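Kitchen and cold store check, Jakthorpe veg box kitchen, June

Done before the first salad prep, lights on at 6.30. Tick, cross, then a comment if there's anything to say (and I always have something to say!).

## Cold store

- [x] Fridge temperature under 5°C. **Comment:** steady all morning, even with the door going constantly for the strawberries.
- [x] Berries above raw meat and fish, lids on
- [x] Leaves dated. **Comment:** 12 bags of rocket, every one labelled. Lovely to see, and the rocket itself is gorgeous this month – peppery and crisp right down to the stalks.
- [ ] Door seal clean. **Comment:** bottom corner needs a proper scrub, there's grit in the fold.

## Washing and prep

- [x] Separate sink for hands, soap and paper towels stocked
- [x] Salad spinner taken apart and washed
- [x] Boards free of deep cuts. **Comment:** the new green ones from Kita are a joy, they don't slide at all.
- [ ] Mint washed twice. **Comment:** once only on the Kováčik crate. That mint comes in sandy, so please do the second rinse. It's worth it, the smell fills the whole room!

## Blender and small kit

- [x] Plug and flex undamaged
- [x] Jug free of cracks
- [ ] Blade ring off and cleaned behind. **Comment:** old banana under the seal on the Dremance. Soak it, brush it, let it dry apart overnight.
- [x] Smoothie bottles scalded, up to nine at a time in the big pan
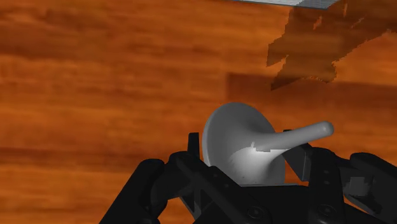 Kováčik wrote back to say the mint is cut low after rain, which brings the sand in with it, and that standing it upright in a deep bowl for ten minutes drops most of the grit before the first rinse. Brilliant, we'll try it on the next crate.

## Allergens

- [x] Nut jar kept on its own shelf with its own scoop
- [x] Labels match the recipe sheet. **Comment:** batch 1254 (strawberry, oat and mint) has oats in bold. Tastes wonderful too.
- [ ] Sesame listed on the dressing. **Comment:** missing from the small pots. Reprint before any go out.

Still open: door seal, second rinse, blade ring, dressing labels.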